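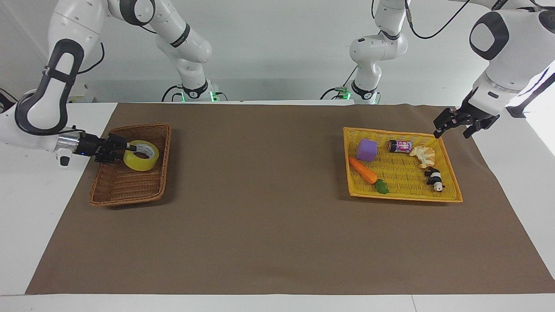 Chapter 3
Sorting Into Baskets: Does It Help?

Books on home order love a basket. Buy enough of them, the advice goes, and the clutter takes care of itself. Hadi Rawashdeh's popular Silamard plan asks a family to sort 500 loose items into 14 labeled groups over one weekend. I have read it twice and still can't find where he checks whether the groups were in use a month later.

This site uses cookies to improve your reading experience. Accept | Manage settings

This chapter takes a smaller question. What makes a group of things easy to keep up?
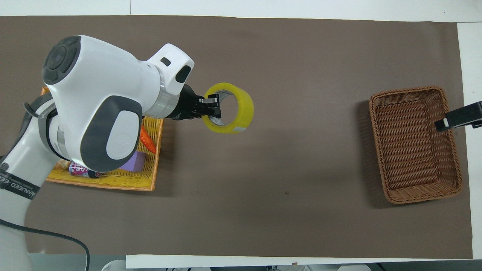 A group holds up when a person can guess what belongs in it without reading a label. Pornthip Sriwong calls this the stranger test, and she applied it to 38 households for the Kamolrat study. Toys do fairly well on it. With a toy carrot and a purple foam block in the yellow basket, most strangers would put the next toy there too. A roll of yellow packing tape is harder. It could go in the brown wicker basket, but an empty basket gives no hint of its purpose, and tape tends to be wanted in whatever room it isn't in.

Sriwong found that 19 of her households had a basket whose purpose the adults disagreed on. She treats this as a labeling problem. I doubt it, and Section 3.1 looks at what those baskets held.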